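Chapter 11
Household Waste: Generation, Storage and Collection

Hubert Witkowska and Svitlana Sirko

Municipal waste systems begin inside the dwelling. Storage at the point of generation determines how much material is sorted and in what state it reaches the curb. 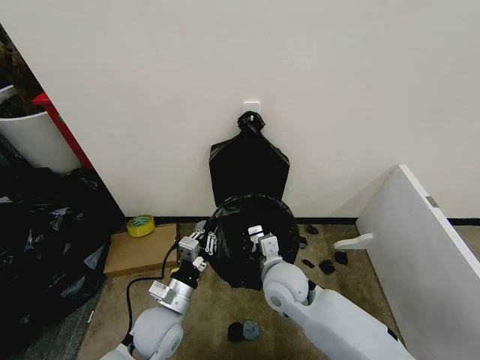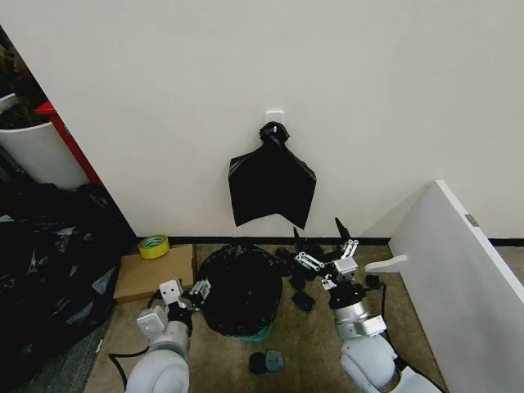

Figures 11.1 and 11.2. Black plastic trash bag on an adhesive wall hook.

Reading time: 50 minutes

11.1 Terms

Generation is the mass of material discarded by a household in a given period. Storage is the interval between discard and removal from the dwelling. Collection starts when the material passes to the hauler. The three are measured separately, and figures for one should not be substituted for another.

11.2 The Tustbridge survey

Most of the worked problems in this chapter draw on the Tustbridge survey, which covered 3,163 households over 96 days. Each household weighed its mixed waste before set-out and recorded the number of bags used. Apartments and detached houses were tabulated separately. Shim's correction for moisture (Section 11.4) was applied to food waste only.

Storage volume is calculated from generation rate, bulk density and collection interval:

V = (G x t) / d

where G is in pounds per day, t in days and d in pounds per cubic foot.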